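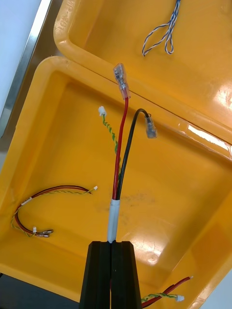 Bringing Lunch to Work: A Thread
October 24, 2019

1/ I have brought my lunch from home every working day since May. People keep asking how it's going, in the voice you'd use for someone's divorce, so let me get it all down in one place.

2/ Background. I used to get a sandwich from Gemolano, the deli on the corner of Sikder Street. Good bread, too much bread. The man behind the counter knew my order and, toward the end, looked sorry for me when I said it.

3/ Then I added up a month of sandwiches on the back of an envelope. It came to $153. I did it again with the chips left out and felt worse, as I had apparently been buying a lot of chips.

4/ So I bought a lunch box. A Purneo, with the clips on all four sides and a little compartment for dressing. The compartment holds enough dressing for one leaf.

5/ Week one was rice bowls. I want to be fair to rice bowls. On the first day they are a very nice lunch. By the fourth day you are chewing gravel with a carrot in it.

6/ (Yes, I know about the splash of water before you microwave it. I've been told about the splash of water by everyone I have ever met. It helps!)
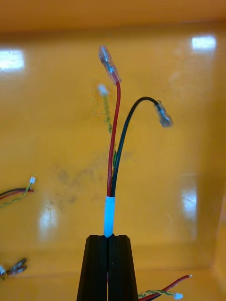
7/ Week two I switched to soup, and soup taught me some things about the inside of my bag. The clips on the lid are rated for leaks as long as the box stays level, and I take the bus.

8/ The bus in question is the 72. It goes over the old railroad crossing at a speed I can only call hopeful. If your lunch can survive the 72 it can survive anything, and mine was lentil.

9/ After that I went over to a wide-mouth thermos, secondhand, with somebody else's initials scratched in the bottom. R.T., wherever you are, you kept it very clean and I thank you.

10/ Now, the fridge. Ours is shared with the office upstairs, who label things. They label the butter. One of them has labeled a lemon. I respect it, but it does mean that anything without a name on it is considered to be a gift.

11/ I lost two yogurts and half a burrito before I bought a marker. I'm still not sure what kind of person takes the second half of a burrito, with the bite marks facing out.

12/ Microwave etiquette, as I understand it after five months: you may not reheat fish, you may reheat curry if you apologize, and if you stop the timer with seconds left you have to clear it. I don't make the rules. I would make that last one a law. 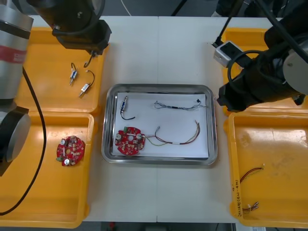
13/ What do you do on days when you forget to pack something?

I keep a can of chickpeas, a jar of pesto and a fork in my desk drawer. It isn't a good lunch, but it takes two minutes and it has stopped me from walking to the deli in the rain.

14/ The drawer also holds crackers. The crackers were meant for emergencies. It has emerged that I consider three in the afternoon an emergency.

15/ What works, if you want the useful part: cook double at dinner and pack it before you sit down to eat. If you wait until after, you'll have seconds and there goes tomorrow.

16/ Frittata is good cold. Potato salad is better on the second day. Pasta with anything creamy turns into a single object by noon and has to be eaten like cake.

17/ Never pack salad already dressed. I wrote that down after doing it, and then did it again, with the note on the fridge in front of me.

18/ My one luxury is the good mustard from the Vanero market, the grainy one in the stone jar. It has rescued more sad ham than I can tell you. I had planned to make a jar last two months and finished the first one in nine days — no regrets. 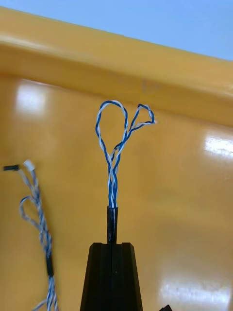 19/ Sebastian Manole replied to ask whether I ever miss eating with other people, as he gave up packing lunch for that reason and now goes out with his team every day.

20/ Fair point, and a bit. My fix is to go back to the deli once every two weeks with whoever is around. The man behind the counter still starts making my order when I come through the door. I haven't had the heart to tell him I wanted the soup.

21/ Tomorrow is leftover chili, which means the thermos, and the 72. I'm wearing dark pants.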